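Iltlow Pits Two Hand-Held Grippers Against a Toy Cube

Aug 27, 2024

Iltlow, the small automation shop in Nomport, spent last week finding out which of two gripper finger designs is better at everyday household objects. The objects included a Rubik's cube and a package of wet wipes. The people holding the grippers already own hands, which for now remain the cheaper option. 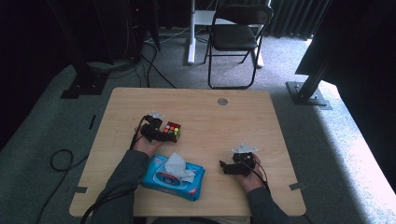
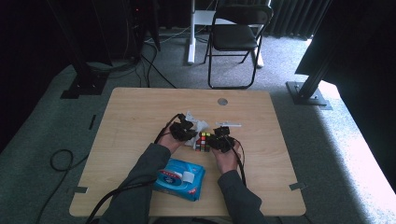 Both hands full: cube and wipes on the test table.

The shop is choosing between fingers from Flukico, which are stiff and grip like a disappointed uncle, and a softer set from Negri that gives a little under load. Whichever wins goes on a pair of arms Iltlow plans to put to work packing mixed orders in September. Testing them in human hands first saves the arms from learning bad habits, and saves the shop from buying a second pair of arms.

"You put it on an arm too early and you spend three days arguing with the controller," said Aldo Cattaneo, who runs the trials. "If a person can't pick the thing up with these fingers, I don't need software to tell me the same news slowly."

Each operator worked through 80 pickups with each design, mostly simple jobs such as lifting, turning, passing from one side to the other and setting down. Cattaneo scored them on drops, slips and what his sheet calls "visible regret." Nobody was asked to solve the cube. One operator reportedly tried anyway, and the attempt has been left out of the results.

So far the stiff fingers are ahead on anything with corners. The soft ones did better with packaging, where a firm pinch tends to slide off or squeeze out more of the product than the customer ordered. Cattaneo had hoped for a clean winner and has instead been handed a case for buying both, at $2,270 a set. He described the shop's owner as "thinking about it," in the tone people use for weather.

Cables were the main complaint from operators, who said the pull along the forearm was noticeable by the end of a session. A lighter cable is on order. The trial also raised the question of whether a camera mounted on each gripper would beat a single one looking down from above, and Iltlow will run that comparison next, with the same table and, presumably, the same cube.

Full scores will be posted once the last 48 pickups have been checked a second time.

Comments

dovetail_greg
We tried soft fingers on bagged parts at my old job. Great until they got dusty, then it was like picking things up with two bars of soap. Ask them how often they wipe theirs down.

Marnie P.
$2,270 and it can't solve the cube?

dovetail_greg
Neither can I, Marnie, and I cost more.

benchrat
Would like to see drop counts split by operator. Half of any gripper test is who's holding it.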